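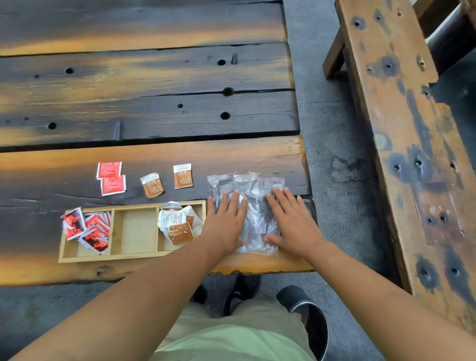 A regional pilot, asked what she wished she had learned in training, replied that fatigue had been taught to her as a feeling, when it should have been taught as a number on a roster. Her first winter of early starts out of Vollville taught her the rest. By the fourth morning she was reading checklist items twice and could not say whether she had answered the radio.

Chapter 6
Fatigue and Duty Time

Aviation safety depends on people who are awake, and much of the work is done at hours when people normally are not. This chapter deals with how tiredness builds up in flight crews, how it affects the way they work, and how airlines try to control it through scheduling.

We begin with the difference between short-term fatigue, caused by one bad night, and cumulative fatigue, which grows over days or weeks. The two can look alike in the cockpit. They call for different remedies, and a single night in a hotel will often cure the first and leave the second almost untouched.

Section 6.2 follows a case that we will return to in later chapters. Wivel, a small carrier with 73 pilots, changed its winter roster in September so that early and late duties fell in the same week. Over the season its crews filed 67 fatigue reports. Managers first treated each report as a separate matter – a noisy hotel, a sick child at home – and the link to the roster was found only when the reports were sorted by duty pattern.

Section 6.3 looks at scheduling software. The two programs discussed, Trustus and Fang, both score a planned duty for fatigue risk, but they treat naps and travel to the airport differently. Students should work through the same roster in each and compare the scores.

The last section covers reporting. A crew member who calls in too tired to fly may delay 80 passengers or 400, and may worry about how the call will be received. We examine what a written policy can do about that worry, and where it falls short.

Before reading on, write down your own sleep times for the past week. You will need them for the exercise at the end of Section 6.1.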